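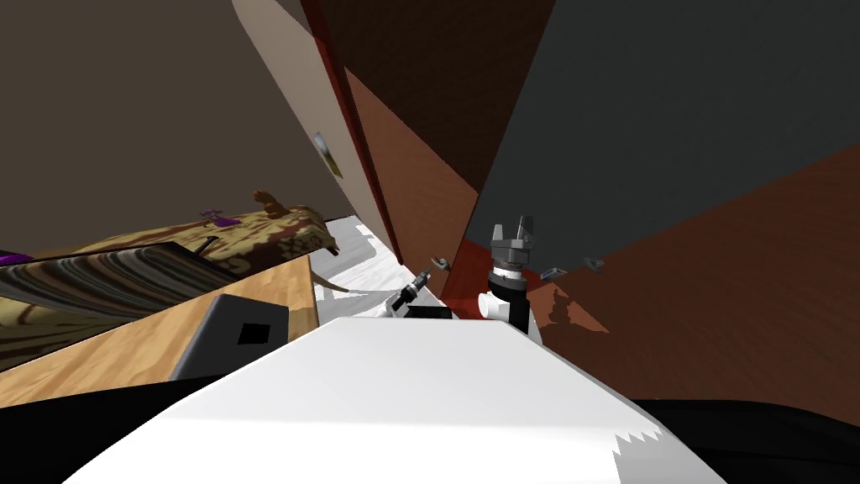

**시승 차량의 타이어 공기압은 언제 측정하기로 하였는가?**
매 회차 출발 전, 차량을 두 시간 이상 세워 둔 상태에서 측정한다. 주행 직후의 측정값은 기록하되 판정에는 쓰지 않는다.

# 전기 개조 차량 시승 운영 실무회의 회의록

- 일자: 2022년 2월 23일
- 장소: Drostham 정비동 2층 회의실
- 참석: Stellan Forsberg(의장), Trygve Amundsen(차량 준비), Stellan Lindholm(구동계), Marius Dobre(코스·안전), Matúš Ševčík(기록)
- 배포: 참석자 전원, Joswood 코스 관리실

## 1. 전차 회의록 확인

전차 회의록 중 3항의 "후륜 감속비"를 "최종 감속비"로 정정하고 나머지는 원안대로 승인함. 정정본은 Ševčík이 배포함.

미결 사항 가운데 견인 고리 규격 확인은 완료. 보험 증권의 운전자 범위 확인은 회신이 오지 않아 이월함.

## 2. 시승 차량 구성

Amundsen 보고. 4월 시승에는 Utari 쿠페 개조차 2대를 투입함. 두 차량 모두 원래의 내연기관과 변속기를 들어내고 단일 모터를 종치한 구성이며, 배터리 모듈은 엔진룸과 트렁크 바닥에 나누어 배치되어 있음. 1호차는 등록과 구조변경 검사를 마쳤음. 2호차는 검사 서류 중 제동 성능 성적서가 누락되어 재제출함.

Lindholm은 두 차량의 인버터 펌웨어가 서로 다르다는 점을 지적함. 1호차는 회생제동 단계가 고정되어 있고 2호차는 운전자가 조정할 수 있음. 시승자가 두 차량을 연이어 탈 경우 가속 페달을 놓았을 때의 감속도 차이로 혼동할 우려가 있음. 2호차를 1호차와 같은 고정 단계로 맞추자는 안과, 차이를 그대로 두고 출발 전에 설명하자는 안이 논의됨. Forsberg는 시승자 설문에 회생제동 항목이 들어 있으므로 조건이 같아야 한다는 의견.

**결정:** 두 차량을 동일한 고정 단계로 운용함. 2호차 조정 스위치는 물리적으로 분리하고 배선 단부를 절연 처리함. 담당 Lindholm.

## 3. 제동 및 타이어

2호차 앞브레이크에서 저속 정차 직전 떨림이 보고됨. Amundsen이 디스크 두께 편차와 런아웃을 측정하였으나 모두 정비 기준 이내였음. 패드 표면에 부분적인 경화 흔적이 있어 패드 교환과 길들이기 주행을 먼저 시행하기로 함. 증상이 남으면 허브 접촉면을 점검함.

회생제동이 주로 작동하는 차량은 마찰 브레이크 사용량이 적어 디스크에 녹막이 남기 쉽다는 점이 함께 논의됨. Dobre는 코스 진입 전 마찰 제동만으로 정차하는 절차를 점검표에 넣자고 제안함. 이의 없음.

타이어는 두 차량 모두 Ozoliņš 사의 동일 패턴으로 통일함. 2호차의 현재 타이어는 좌우 제조 주차가 서로 달라 4본 모두 교체함. 공기압은 개조 후 축중에 맞추어 다시 산정할 필요가 있으며, 순정 표시값은 참고로만 둠. 축중 측정 결과가 나오는 대로 Lindholm이 목표값을 회람함.

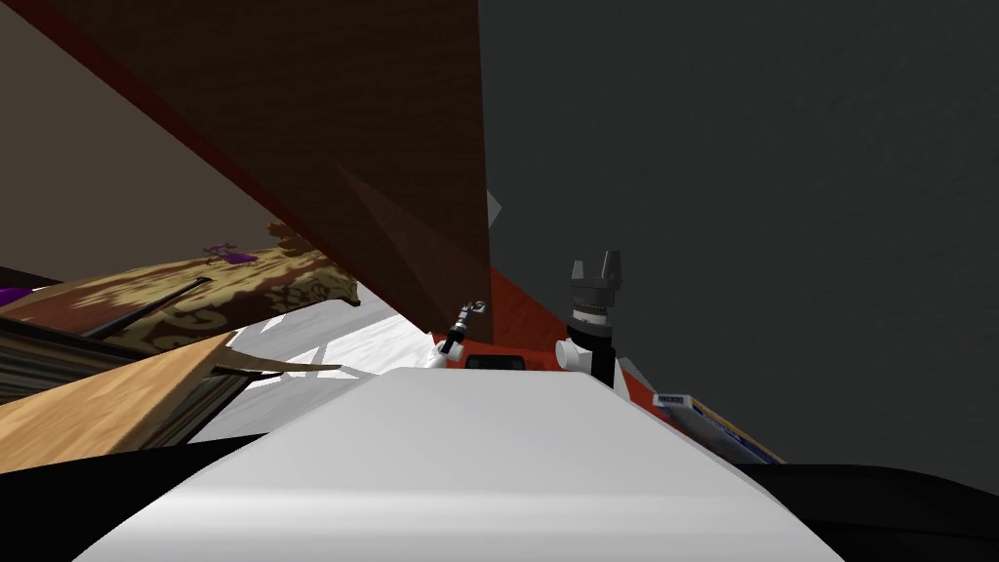
목표값이 확정되면 운전석 도어 안쪽의 순정 표시 옆에 별도 라벨을 부착함. 라벨에는 전륜과 후륜 값을 구분하여 적고 단위는 kPa로 통일함. Amundsen이 정비동에 있는 게이지 두 개의 지시값이 일치하지 않는다고 하여, 교정 성적서가 있는 쪽만 사용하고 다른 하나는 회수하기로 함.

## 4. 충전 및 배터리 관리

출발 시 충전율 기준에 대하여 논의함. Lindholm은 만충 상태에서 회생제동이 제한되어 첫 내리막 구간의 감속 특성이 달라진다고 설명함. Joswood 코스는 출발 직후 내리막이 이어지므로 상한을 둘 필요가 있음.

**결정:** 출발 시 충전율은 80%를 상한으로 함. 하한은 시험 주행의 소비 전력량을 보고 차기 회의에서 정함.

정비동 충전기는 완속 방식이고 두 차량을 동시에 연결하면 출력이 나누어짐. 회차 사이의 대기 시간만으로는 충전량이 부족할 수 있다는 지적이 있었음. Dobre가 Joswood 측에 임시 전원 인입이 가능한지 문의함. 발전기 임차는 소음 문제로 보류.

배터리 온도 기록은 모듈별 최고값과 최저값을 모두 남김. 현재 기록장치는 평균값만 저장하도록 설정되어 있어 변경이 필요함. 설정 변경 담당 Ševčík.

## 5. 코스 및 안전

Dobre 보고. 주행 구간은 Joswood 내부 순환로로 한정하고 공도 구간은 제외함. 제외 사유는 앞서 이월한 보험 운전자 범위가 확인되지 않은 것임. 확인될 경우 공도 구간 재포함 여부를 다시 논의할 수 있음.

순환로 북측 배수로 덮개가 노면보다 높게 솟아 있음. 개조 차량은 배터리 하부 보호판 때문에 최저 지상고가 낮아졌으므로 접촉 가능성이 있음. 코스 관리실에 보수를 요청하고, 시승일까지 처리되지 않으면 해당 지점을 우회하도록 콘을 배치함.

고전압 차단 절차는 기존 문안을 유지하되 수동 차단 플러그의 위치도를 차량별로 따로 작성함. 두 차량의 플러그 위치가 달라 공용 도면을 쓰면 안 된다는 Lindholm의 의견을 반영함. 동승 요원은 출발 전 플러그 위치를 직접 확인하고 점검표에 서명함.

## 6. 비용

타이어와 브레이크 패드 교체, 라벨 제작, 콘 임차를 합한 추가 집행 한도를 2000유로로 승인함. 한도를 넘는 항목은 Forsberg의 사전 승인을 받음. 2호차 재검사 수수료는 등록 비용으로 처리하며 이 한도에 포함하지 않음.

## 7. 조치 사항

| 항목 | 담당 | 기한 |
|---|---|---|
| 전차 회의록 정정본 배포 | Ševčík | 즉시 |
| 제동 성능 성적서 재제출 | Amundsen | 차기 회의 전 |
| 2호차 패드 및 타이어 교체 | Amundsen | 시험 주행 전 |
| 회생제동 스위치 분리 | Lindholm | 시험 주행 전 |
| 축중 측정 및 공기압 목표값 회람 | Lindholm | 타이어 교체 후 |
| 온도 기록 설정 변경 | Ševčík | 시험 주행 전 |
| 임시 전원 및 배수로 덮개 문의 | Dobre | 차기 회의 전 |
| 보험 운전자 범위 재문의 | Forsberg | 차기 회의 전 |

## 8. 기타

Amundsen이 1호차 히터의 초기 가동 시 퓨즈 용량에 여유가 적다고 보고함. 4월 기온에서는 문제가 없을 것으로 보아 이번 시승 범위에서는 조치하지 않고 결함 목록에만 등재함.

차기 회의 일정은 2호차 검사 결과 통보 후 Forsberg가 공지함.

기록: Matúš Ševčík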